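Guides > Workplace > Automation > Before you sign up to record hand tasks

How to handle a gripper recording job without getting shortchanged

In September the Ovcombe office started paying staff to record household tasks with hand-held grippers, as training material for the Memora sorting arm. We were told it would take the dull work off our hands. So far it has added some. If your workplace is next, start with these steps.

1. Get the task list in writing. Ours said "light handling" and came to 600 clips per person.
2. Ask whether failed grabs count toward the total. Ours didn't at first, so people rushed.
3. Open the jaws fully before you reach, and slow down. Fast swings blur everything past the fingers.

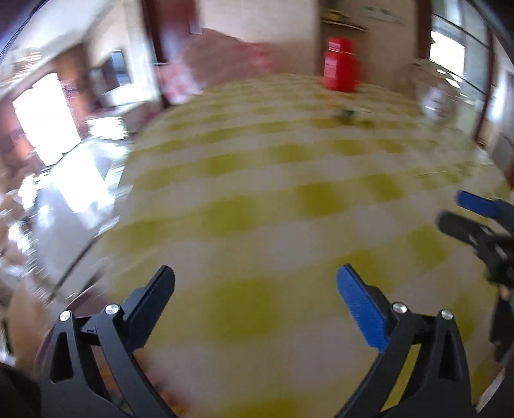
Will recording these tasks cost me my job?
Your manager probably can't say. Ask for the current staffing plan, and ask what happens to your hours once the recording ends.

4. Close on the middle of a packet. Crimped ends are a poor place to grip.
5. Take a break every 2 hours. The tool pulls on the wrist - more than the Statell handout admits.

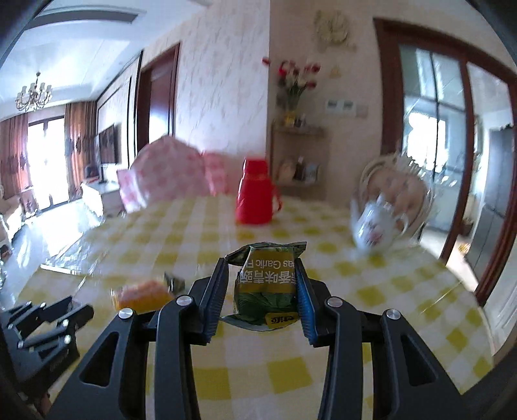
Green snack packet held between the two blue pads.

6. Keep your own log. Mine said 566 clips when the office sheet said nine fewer, and the log settled it.

I still doubt the arm will cope with a torn wrapper on a busy shift. Someone will have to stand beside it and fix what it drops, and that job should have a name and a pay grade before the machine arrives. Put it in your first meeting request.

We use cookies to remember your settings. Accept | Manage

Related guides
Reading a Besnard shift contract
Wrist strain: what to report and when
Who owns your training clips?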